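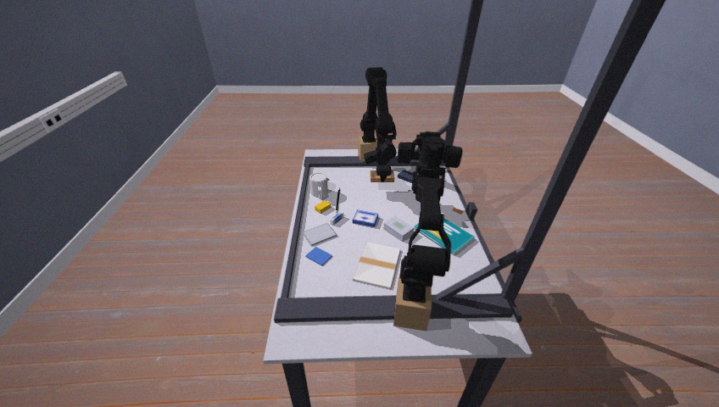
*Two robot arms at a work table (computer rendering).*

# The lobbyist register: your questions

Compiled by Tsegereda Kahsay for the Barngate Ratepayers' Bulletin

**What does the new register cover?**

Less than the launch speech suggested. Anyone paid by an outside client to lobby a councillor or a senior council officer has to sign up and name that client. Staff who lobby for their own employer don't. Neither do lawyers, planners or accountants, provided the lobbying is "incidental" to their other work. The by-law doesn't define incidental.

**How many people have signed up?**

When I checked in December there were 18 names on it. The council's own visitor log for the same quarter shows 229 meetings with outside parties. Perhaps the 18 are very busy.

**Is Stallent on it?**

No. Stallent says its people are "community engagement advisers" and that it doesn't lobby. It also says it was asked to arrange briefings for councillors on the Clelstead rezoning. I asked what the difference was and got a link to its website.

**Who pays Stallent?**

We don't know. The firm says its client list is commercial in confidence. The mayor's office says that's a matter for the firm, and the firm says it has complied with every request from the mayor's office. I've asked both whether any request was made.

**Didn't the Achterberg review recommend something tougher?**

Yes. It wanted in-house lobbyists included, diaries published monthly and a two-year wait before former councillors could take lobbying work. The council "accepted in principle" all of it. The waiting period became six months, the diaries are quarterly and the in-house part is under further consideration.

**What's the penalty for not registering?**

A fine of $200 for a first breach. A lobbyist can probably bill that back before lunch.

**Who checks?**

One officer in the governance unit, part time, who relies on complaints. You can't easily complain about a meeting you haven't heard of.

**Can I look at the register myself?**

You can, at the front counter or online. The online version is a scanned PDF of around 40 pages and can't be searched. The council says a searchable one is coming but wouldn't give me a date.

**Will any of this change before the election?**

I doubt it. A motion to bring in-house lobbyists under the by-law is listed for the next ordinary meeting, but it has been listed and deferred twice already. If you want to speak to it, put your name down with the clerk by noon the day before.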